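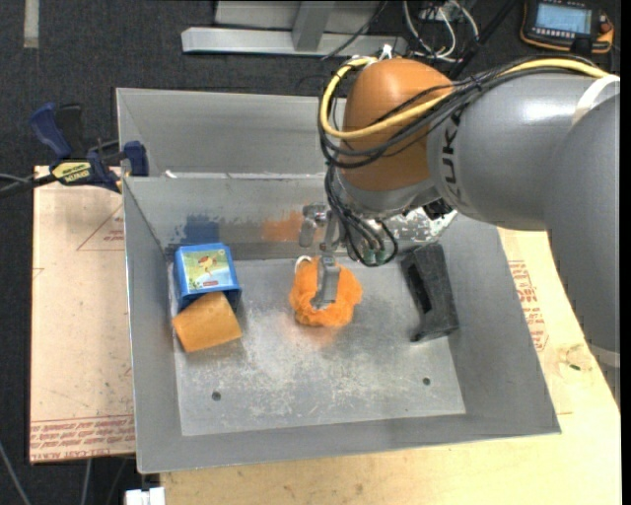

Does a metal bin need a lining if soft toys and boxed things are going to share it? For short-term sorting, bare metal is fine. For anything stored over a winter, put a layer of cotton sheet on the floor and keep the boxes on their own side.

I have been going through the toy store at the Gonerness house since November, and this post is mostly notes on containers. The previous arrangement was cardboard, which had softened at the base, and the bottom layer of everything smelled of garage. I wanted something that could be wiped out between loads and would not sag.

Sheet metal does both. A bin with sloping walls has one further property I had not considered before using one: things dropped near the edge slide to the floor and stay there, so a single item ends up in plain view. The cost is floor area. A bin with tall sloping sides takes up more of the room than it gives back at the bottom, and I would not choose one for a cupboard.

Scuffing on the floor of a bin is cosmetic in most cases. Run a dry cloth over it before any plush goes in. If the cloth snags, there is a burr, and a burr will pull threads out of a long-pile toy faster than a child can. A few strokes with fine abrasive paper, then wipe out the dust. I use a Holtis block, which is overpriced but fits the hand.

**Plush**

Fluffy toys compress, and they recover if the load on top is light and the time is short. Past a few months the pile takes a set. Steam helps a little. Storing them in a single layer helps more.

Many have a small loop sewn on. I had been cutting these off for years as untidy. They are useful for drying, as the toy can hang from the loop on a peg rail and air reaches all sides of it. Check the stitching first -- on older ones the thread goes before the fabric does.

Bright dyes are worth testing. Press a damp white cloth against the underside for a minute. If colour comes off on the cloth, that toy does not go next to anything pale, and it does not go in a mixed wash.

**Boxes**

Boxed items stand up. Laid flat they get things put on them and the lid bows. I put them against a side wall, label where it can be read from above, with clear space between them and the soft things. A picture label is quicker to find than a written one when the bin is deep and the light is poor.

The Sowerby lot, which came to us in one delivery, is logged as 692 pieces, counting loose parts. I gave up on a spreadsheet after 40 rows and moved to Wunari, which lets me type a bin number and a line of text and nothing else.

**Still to do**

- Peg rail for the back wall
- Second cotton sheet, cut to the floor size of the bin
- Decide on the jigsaws. One is sold as 1,000 pieces and I am not going to check it
- Replace the shelf brackets on the left -- the current ones flex under the heavier boxes

The brackets come first. The spare ones are in the shed with the wrong screws.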